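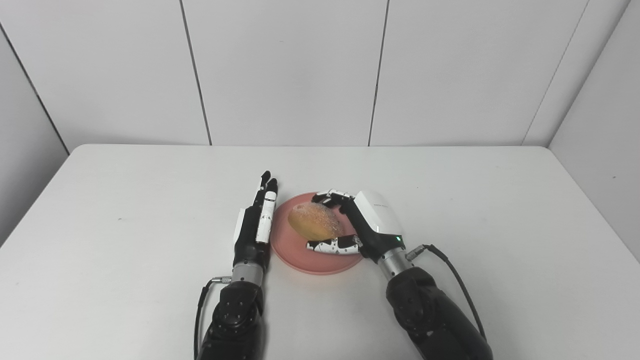 My aunt Raghda left me her bakery, her debts and a feud with Hicham Farouk, and the feud was the only one of the three in good working order.

I should say I don't bake. I sold elevator parts for Granström for 12 years, and I was good at it, and I figured selling bread couldn't be that different. Bread goes up, bread goes down. So I moved into the two rooms over the shop in August (the ovens run right under the bed, go ahead and picture it) and opened the doors on a Saturday with the help of Orvokki, who had worked for my aunt since before I could tie my shoes and who called me "the nephew" to my face.

Hicham came in at a quarter past seven. I knew it was him from the hat.

"You're Fares," he said.

"I am."

"You have her ears. I'm sorry." Then he bought one sweet roll, ate half of it standing at the counter, wrapped the other half in his handkerchief and left without a word about it.

"What was that?" I asked Orvokki.

"That's him being polite," she said. "Wait till he gets comfortable."

The story I'd grown up with was that Hicham stole my aunt's recipe for those rolls and sold it to the Norkora hotel, up on the hill. The hotel served them every morning for years. My aunt wouldn't walk past the place. She wouldn't even let the taxi drive past it, and there's only the one road, so we went to a lot of trouble to get to the beach.

He came back the next morning, and the one after that. Always one roll, always the handkerchief. By the second week I was a wreck. I started getting up at three to watch Orvokki's hands, and I still couldn't tell you what she does with the dough that I don't.

Finally I followed him out to the sidewalk with my apron on.

"Just tell me what's wrong with it!"

He thought about that for so long that the number four bus came and went.

"Orange peel," he said. "She put it in the milk and took it out again before it boiled. Orvokki never knew. Your aunt did it the night before, alone, with the door shut."

"And how do you know?"

"Because it was my mother's recipe," he said. "I gave it to Raghda when I asked her to marry me. And when she said no, I asked for it back, and she said no to that too."

I stood there — I mean, what do you do? I asked him about the hotel. He said yes, he'd sold it to the hotel, and he'd got enough for a used Altum and one winter coat, and he was wearing the coat. In August.

"Who gets the other half?" I said. "In the handkerchief."

"Her," said Hicham. "I leave it up at the cemetery. The birds are very fat."

I went back in and asked Orvokki if we had any oranges. She gave me a look, took the key from under the register and went to unlock the cold room.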